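# 灯下的石蛾:一条河的夜间诱集记录

九月的塔斯曼支流,晚上八点半以后气温降到十一度,水面上仍有石蛾起飞。班纳夫舍·米尔扎伊(Banafsheh Mirzaei)把一块白布挂在两根柳桩之间,布前五十厘米处放一支紫外灯管,布下压一只浅盘,盘里是加了一滴洗涤剂的水。整套装置用一节蓄电池供电,可连续工作到次日凌晨。她不在整点开灯,而以日落后四十分钟为起点,每晚诱集时长固定为两小时。

这个时长是讨论出来的。项目最初沿用飞蛾调查的习惯,整夜开灯,天亮收样。结果样品瓶里多数是夜蛾和摇蚊,石蛾的翅毛大量脱落,雄性外生殖器虽然完好,前翅斑纹却无法用于初筛。缩短时段以后,样品总量下降,可鉴定到种的比例上升。毛翅目多数种类的飞行高峰集中在入夜后的头两个小时,后半夜增加的个体对物种名录贡献很小。

## 为什么是石蛾

河流健康评价通常依靠底栖幼虫。调查者用踢网在浅滩取样,挑拣、固定、镜检。这套方法成熟,问题在于毛翅目幼虫很多只能鉴定到属,有的属在同一河段内就有四五个种,对溶氧和细沙淤积的耐受程度差别明显。把它们合并成一个分类单元计分,敏感种消失、耐受种补位的过程便会被掩盖。

成虫可以补上这一层信息。雄虫腹末结构稳定,经氢氧化钾处理后在体视显微镜下即可定种。雌虫较难,部分类群仍需借助条形码序列。项目的统计口径因此规定:种级数据只采用雄虫,雌虫记到属,单独列表。

负责室内鉴定的拉维里·克斯莱克(Rawiri Kerslake)认为,成虫数据最大的弱点是来源不清。灯光能吸引多远的个体,各类群不同,风向和月相也有影响。一只落在白布上的石蛾,可能来自脚下的浅滩,也可能来自上游的支沟。他的处理办法是在每个灯诱点同时放一只不带光源的马氏网,网口横跨河岸植被带。两者都捕到的种,列为本河段定居种;只在灯下出现的,标注为待核。

## 样点与器材

全部样点沿萨米恩托(Sarmiento)河谷布设,海拔跨度400米。最高的一处在林线以下,河床为粗砾,水温全年低于十二度;最低的一处紧邻牧场排水口,底质已被细沙覆盖。相邻样点之间至少隔开一段急流和一段深潭,避免两盏灯互相可见。

灯具换过一次。早期使用的汞灯亮度高,需要发电机,噪声和热量都大,昆虫撞击灯罩造成的损伤也多。现在用的是普莱努维兹(Plenuvitz)出的低功率紫外灯管,单支可以装进背包侧袋。更换光源意味着前后数据不能直接比较。项目组安排了一个月的并行测试,同一样点隔夜轮换两种光源,再按类群分别计算换算系数。纹石蛾科的换算关系较稳定,小石蛾科则离散很大,最后决定不作换算,早期的小石蛾记录只保留有无,不保留数量。

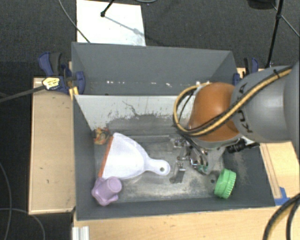 样品的保存同样有细则。干盘里的个体当晚转入百分之八十的乙醇,十二小时后更换一次溶液。个体含水会稀释乙醇,不换液的样品在半年后腹部软化,解剖时容易断裂。留作序列分析的标本单独放入高浓度乙醇,每管不超过五只,冷藏保存。标签用铅笔写在棉质纸上,放在管内,管外只贴编号。编号由河段、样点和诱集序号组成,不含种名,以免后续订正时出现管内管外不一致。

## 数据里看到的

三个飞行季结束后,数据库中共有1,571条有效记录。一条记录对应一个样点一晚的一个分类单元,不对应个体数。数据由库罗什·肖克里(Kourosh Shokri)整理,他先剔除了气温低于八度、风速超过三级以及诱集期间降雨的夜晚,再做物种累积曲线。曲线在高海拔样点很快趋平,在中游仍有上升,说明中游的调查强度还不够。

排水口以下的变化最容易辨认。需要洁净砾石表面的舌石蛾科在这一段缺失,取代它们的是能在沙质底上筑巢的长角石蛾。两者在传统计分表里的分值接近,如果只看总分,上下游几乎没有差别。沿岸有围栏的河段情况居中:岸边灌木恢复后,成虫的停栖和交配场所增加,马氏网的捕获量随之回升,但底质的改善明显滞后,幼虫群落没有同步变化。

肖克里对围栏的效果持保留意见。围栏河段在设置前没有成虫基线,现有对照只能取自相邻的未围栏河段,而两者的坡度和遮阴并不相同。他建议把结论限定在岸带植被与成虫活动的关系上,不延伸到水质。

## 月光与气温

灯诱数据对天气敏感,这一点在任何夜行昆虫调查中都存在。项目组采用的协变量有四个:开灯时气温、收灯时气温、月面亮度比例、云量。其中收灯时气温的解释力最强。一个晚上若在诱集期内降温超过四度,后半段几乎没有个体落布,记录到的种数相应偏少。

月光的作用因类群而异。体型较大的种在满月前后明显减少,小型种变化不大。目前的做法是把每个样点的重复安排在月相周期的不同位置,并在模型中保留月面亮度一项。桑德琳·泰西耶(Sandrine Tessier)曾在另一条河上试过只在新月前后采样,误差确实缩小,可用的夜晚却太少,遇上连续阴雨,一个季节的数据就会出现缺口。

## 给想要在自家河边开灯的人

许多读者来信询问能否用简易设备参与。可以,条件是记录完整。最低限度的记录应包括:

- 开灯和收灯的时刻,精确到五分钟;
- 光源型号与功率,季节中途不得更换;
- 开灯与收灯时的气温;
- 云量、风和降雨情况;
- 白布的朝向,以及到水边的距离。

白布距水边以三至五米为宜。过近时布面受潮,小型个体粘附后难以取下;过远则陆生蛾类的比例上升。附近若有路灯或窗户灯光,应在备注中写明方位。

零记录同样要提交。一个合格的夜晚没有捕到石蛾,也是有效数据,漏报会使后续的出现概率估计偏高。涅金·帕克扎德(Negin Pakzad)负责审核外部提交的数据,她退回的表格大多缺少收灯气温,少数是把草蛉或石蝇当作石蛾。区分方法并不复杂:石蛾停息时翅呈屋脊状,翅面有毛,触角细长,向前伸出;石蝇的翅平叠于背上,腹末常有两根尾须;草蛉翅面光裸,脉序密而清晰。

照片可以作为辅助,不能代替标本。多数种无法凭外形定种,照片记录一律归到科。拍摄时应包含侧面和正面各一张,旁边放置刻度尺。需要采集的,先向当地管理部门确认许可范围,保护区内即使只开灯不取样,通常也要事先报备。

下一个飞行季,中游将增设样点,位置选在两条支沟汇入处的上方和下方。灯具和时长维持不变,马氏网改为每周收样一次。雌虫的条形码参考库仍在补充,优先处理小石蛾科,目前该科只有不到一半的本地种有可靠序列。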